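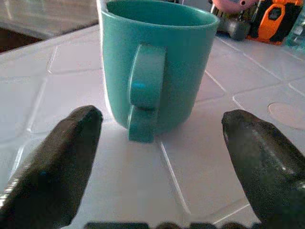

Kitchen worktop, teal mug on white tile. See items 4 to 6.

Asside House, shared accommodation
Room and kitchen safety checklist, with comments
Inspection date: 25 Sep 2025
Areas covered: shared kitchen, ground floor storage room, hallway, stairs

Key: OK = no action. A = action needed. N = note only.

KITCHEN

1. Smoke and heat alarms tested. OK
Heat alarm sounded on the test button. The cover has been painted over at one edge at some time in the past. It still opens.

2. Fire blanket in place and within reach. A
The blanket is on its hook but the hook is directly behind the cooker. Move it to the wall beside the door. Same comment as last November.

3. Extinguisher in date, pin and seal intact. OK

4. Worktop tiles and grout sound. A
Grout has gone soft behind the taps. Rake out and redo before the tiles lift. Use a mould-resistant grout and leave it overnight before anyone wipes it down.

5. Crockery free from chips and cracks. OK
Anything chipped at the rim or loose at the handle goes in the bin, wrapped in newspaper. Please don't glue handles back on.

6. Worktop clear of trailing flexes. OK
Kettle flex is short and stays at the back. Toaster is the Rarnus two-slice and its crumb tray needs emptying.

7. Hot water at the kitchen tap. A
Measured at 83 degrees after running for 3 minutes. Far too hot for a sink with no mixing valve. Plumber to turn down the instant heater and fit a valve. A warning label goes up until that is done.

8. Fridge door seals. N
Lower seal is stiff but closes. Look again next time.

STORAGE ROOM

9. Floor tiles level, no trip edges. OK

10. Portable electrical items. A
Check every fan and lamp for a firm plug, an undamaged flex and a fixed guard. Fans must stand on the floor or on a proper shelf, and must have clear space at the back. Three-way adaptors are not allowed in this room. One was found and taken out.

11. Boxes and bags kept off the floor route. A
Plastic boxes should be stacked no higher than the window sill and labelled with a room number. Bags and shoes go on the rack. The route from the door to the far wall has to be wide enough to walk without turning sideways, as the stopcock is on that wall.

12. Stools and small furniture. N
Not to be used for reaching shelves. The step is in the cupboard under the stairs.

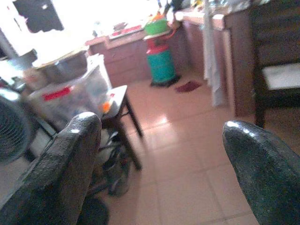

Sternent, replying to items 10 and 11: I agree with the rule about the route but the rack only takes a few pairs and the rest end up on the floor whatever the notice says. Could we have a second rack before the next inspection? I would also like it written down whether fans can be left plugged in over the winter. Last year we were told two different things.

Reply from the inspector: Second rack agreed, same type, to go on the left of the door. Fans are to be unplugged when the room is empty, all year round. I have added this to the notice and to item 10 on the master copy.

HALLWAY AND STAIRS

13. Front door opens from the inside without a key. OK

14. Emergency lighting. A
Upper landing unit went out after 5 minutes on test. Battery to be replaced. Polat have the contract and have been sent the fault form.

15. Handrail fixed at all brackets. A
Bottom bracket has one screw missing and the plug hole is worn. Fill, drill again and refit with a longer screw. Do not just push a bigger screw into the same hole.

16. Stair carpet. OK
Edge strip at the top was replaced in spring and is still tight.

17. Coats and prams. N
Hooks are overloaded. Nothing on the floor at the time of the visit.

18. Meter cupboard. A
Paint tins stored inside. Remove them. Nothing is to be kept in this cupboard, including the vacuum cleaner.

ACTIONS BY PRIORITY

At once: item 7 (warning label), item 18.
Within 5 days: items 2, 7 (valve), 14, 15.
Within 32 days: items 4, 10, 11.

Residents can add comments on the sheet by the noticeboard. Write the item number first. Comments without a number tend to get filed under general repairs and take longer to reach us.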